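Wäsche falten auf dem Bett: Lohnt sich das?

Ein glattes Laken, ein blaues T-Shirt flach darauf, und schon soll das Falten leichter gehen. So verspricht es jedenfalls der Haushaltskurs von Roneck, den uns mehrere Leserinnen empfohlen haben.

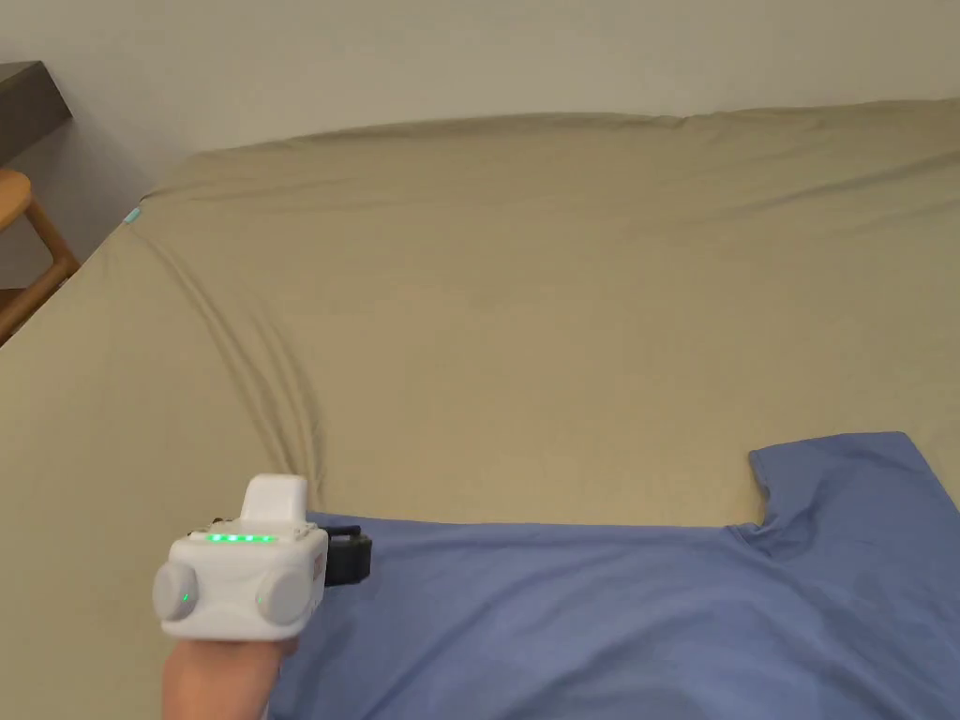 Was wir davon halten

Mercy Urio hat die Methode für uns ausprobiert und bleibt skeptisch. Vier Handgriffe pro Shirt, heißt es im Kursheft, dazu 19 Seiten Anleitung. Für ein T-Shirt? Die Fläche ist natürlich angenehm groß, aber eine Matratze gibt nach, und wer mit der Hand darüberstreicht, schiebt die Falten gern vom Shirt ins Laken. Am Tisch lag der Stoff bei uns ruhiger. Auch der Rücken meldet sich am Bett früher - zumindest bei einem niedrigen Gestell.

Bleibt die Behauptung, man spare sich so das Bügeln. Bei dünnem Jersey mag das stimmen, bei Hemden haben wir davon nichts gemerkt. Wer trotzdem auf dem Bett falten will, zieht vorher das Laken an den Ecken nach und legt die Ärmel zuerst ein. Das Kursheft braucht man dafür nicht.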